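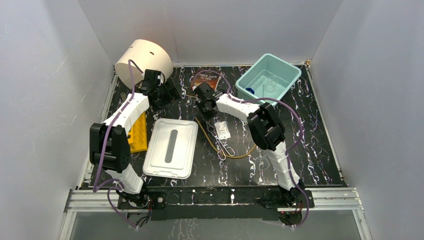
Jusa: a word list for the stuff that ends up on the table

README, please skim before you download

Hi! Jusa is a plain list of names for household odds and ends, plus notes on where people would put each one away. I started it because I was labeling shelves at Stelter (our neighborhood swap room, open Monday evenings) and I kept getting stuck on things like the little tub that might be a jar, or the flat white thing that's either a lid or a tray depending on who's holding it. I wanted to know what other people called them, so I asked, and kept asking, and now there's a spreadsheet.

What you get

jusa_names.csv: 2920 rows. One row is one person's name for one object. Columns are item_id, name_given, sure (yes, no, sort of), goes_with, put_away_in, comment.
jusa_items.csv: 510 rows, one per object, with color, a rough shape word and anything printed on it that can be read without picking it up.
leftovers.txt: remarks that didn't fit a column. My favorite file by far, and a total mess.

How the names were gathered

I put a few things out on the table, usually with a storage bin at the back to suggest that tidying was the general idea, and asked people to write down what they'd call each thing and where it should go. No menu to pick from, no spelling help. If somebody wrote "the bendy thing" then "the bendy thing" went in the file. I did fix doubled spaces and stray commas, and I took out phone numbers (two people wrote their phone numbers, I guess in case I had follow-ups?).

Books are the easy ones. If the cover says THREE DAYS TO SEE, people copy the title or they write "book" or "paperback," and it goes flat in the bin or upright on a shelf. Cord is harder. I have rope, cord, string, twine and "tie," and the put_away_in column for cord is all over the place, from the kitchen drawer to the garage. Half the comments for cord are about how to coil it.

Then there's the small shiny group, which I've filed as clips_or_pins. Hairpins and wire clips look so much alike in a bundle that I gave up on splitting them. If you need them separate, use name_given and good luck!

About the "sure" column

Please use it. It's the best thing in here and everyone drops it on the first pass. A name marked "sort of" usually has a useful second guess in the comment — the person who wrote "lid (sort of)" will often add "or a tray, it's got a handle thing in the middle." I left those guesses where they were. Merging them into one tidy answer would've been less work for you and a lot less interesting.

Things lying on their side get more "sort of" answers than the same things standing up. A pale cylinder tipped over in a back corner could be a canister, a tub, a roll of something. Color words wobble too: cream, off-white and white are all used for the same item, and so are teal, mint and "light blue-green." I didn't standardize those either.
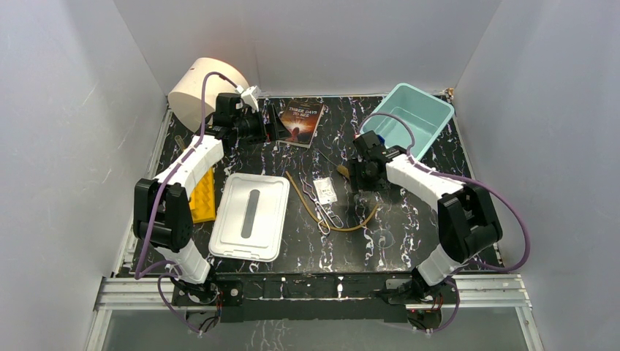
Shaimaa Abdel Hamid: I'd put the cord away first, every time. Once it's coiled you can see what you've really got, and the flat things can go in the bin without dragging it along. Also, foam blocks should have their own row in the put-away notes. I don't keep mine with the sponges and I bet other people don't either.

She's right on both counts, so foam_block got its own row in this version. Before that I had everything yellow and squishy-looking under sponge, which was lazy of me. The put-away order is a newer idea and I only have it for part of the list. Look for the "first:" prefix in comment.

Version notes

This is version 2. Version 1 had a column called room, and I dropped it because people kept writing "depends." The Qin spelling sheet (the one that used to ship in the same folder) has moved out and lives on its own now. If your script still looks for qin_spellings.csv it'll fail with a not very helpful message. Sorry!

I also wrote a piece on cups and what gets kept in them for our swap room newsletter, and a few people asked me to keep a copy with the data. So:

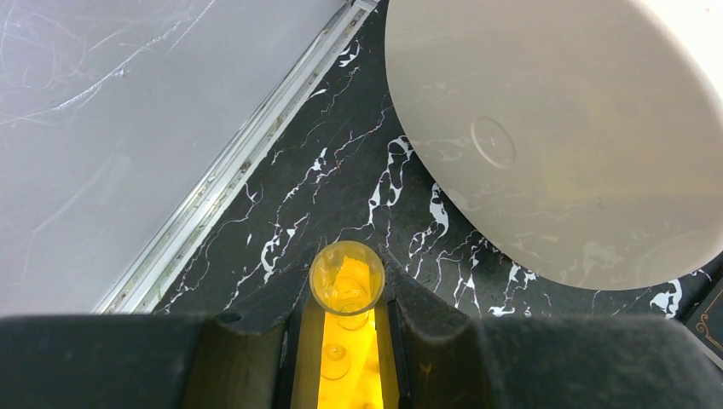 The Salus Sheet, Vol. 2, No. 11

A cup stops being a cup pretty fast once there's something in it. Give people a clear cup with a crumpled yellow-orange something inside and the name slides over to the contents: "the yellow stuff," "wrapper holder," "snack?" Empty, it's a cup or a glass. I ended up with two rows for every see-through container, one for the container and one for whatever's in it, and put_away_in can be different for each. Most people would take the contents out first. A few would put the whole thing on the shelf as is, and I have to say I'm with them.

Clear packets have the same problem, only smaller. With a white label on the front they're "the packet" or "the little bag," and if the label can't be read I leave the printed column blank. Please don't fill it in from memory and send it back to me.

Known gaps

Everything is in American English. Kitchen things are heavily covered, tools hardly at all. Nearly 11 of the item rows have no put_away_in answer that two people agreed on, and I've left those alone until February, when I'm planning another evening of asking.

Using it

Take it, change it, print it, stick it inside a cupboard door. If you publish something with it, mention Jusa and the version number. Corrections go in leftovers.txt with your initials at the end of the line, newest at the bottom.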